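4.2 Staff hours and the room turnaround

The second part of our study looks at how small accommodation firms in the Vistitberg area use the hours of their housekeeping staff outside the main season. The existing work on tourism labour in mountain regions is mostly concerned with seasonal hiring and with wages (see section 2). Much less was written on the content of the working day itself, although it is this content that decides if a guesthouse can stay open in a weak month such as October.

We obtained the shift records from five guesthouses which take part in the Pustasham visitor card. Four of them are run by a family, and the fifth is managed by Van Hecke, a firm that also operates two larger hotels in the lower valley. The hotels were left out from the analysis, as their laundry is done by an outside contractor and the tasks are therefore not comparable. In total the records contain 1,396 room turnarounds. A turnaround is understood by us as all the work between the departure of one guest and the moment when the room is reported as ready to the reception.

The records were kept on paper in three of the houses and in the booking software Gereo in the other two. The paper sheets were typed by the first author and checked against the booking lists by Laurențiu Roman, who also led the interviews with the housekeepers. Where the sheet and the booking list did not agree, we kept the time on the sheet, because the housekeepers told us that the reception often closes the room in the system at a fixed hour, for example at 11:00, and does not wait for the real departure.

Each turnaround was divided in four groups of tasks: beds, bathroom, surfaces and floor, and small items. The last group needs some explanation. It covers everything which is picked up, folded, replaced or put back by hand and which does not belong to a bed or to a bathroom: cloths, cushions, brochures, cups, keys, lost property. In the first version of our coding scheme these tasks were included under surfaces. The interviews made it clear that the staff themselves regard them as a separate kind of work, and the scheme was changed accordingly before the main coding began.
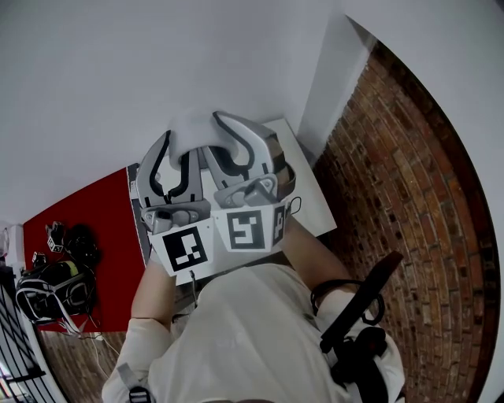
Figure 3. Handling of a soft object over a tabletop.

The small items group proved to be the most difficult to code in a consistent way. Two coders could agree quickly on when the making of a bed starts and ends, but a housekeeper who wipes a table will also lift a cup, straighten a brochure and go back to the table. We decided that an action belongs to small items when an object is grasped and leaves the surface, even if it is held only just above the tabletop as in Figure 3, and that pushing an object aside with the hand or with the cloth remains under surfaces. The rule is simple, and it does not consider the purpose of the action. With this rule the disagreements between the coders became rare, and the remaining ones were solved by discussion.

When we compare the houses, the time for beds and bathroom is nearly the same everywhere. The differences come from the other two groups. In the houses with paper records the small items take a larger part of the turnaround, and we first suspected that this was an effect of the record keeping. However, the same houses also offer more loose equipment in the room, such as board games, spare blankets and printed hiking maps. The owners see this equipment as a part of the welcome and they do not wish to reduce it. One owner said in the interview that the maps are the only thing which guests mention every time in the guest book.

For the low season this has a practical meaning. When only a few rooms are occupied, the fixed tasks of the house (breakfast, reception, heating) fill the day of one person almost completely, and the turnaround must be fitted in between. A turnaround with many small items is easier to interrupt than one which consists mainly of beds. Several housekeepers described that they leave these tasks for the quiet time after breakfast. We could not test this with the shift records, which give only the start and the end of each turnaround and the coded groups, but not their order.

A limitation is that guests who stay longer than one week are under-represented in our material. Their rooms are cleaned during the stay in a reduced form, and these visits were not recorded by two of the houses. We return to this point in section 5, where the results are discussed together with the survey of the owners.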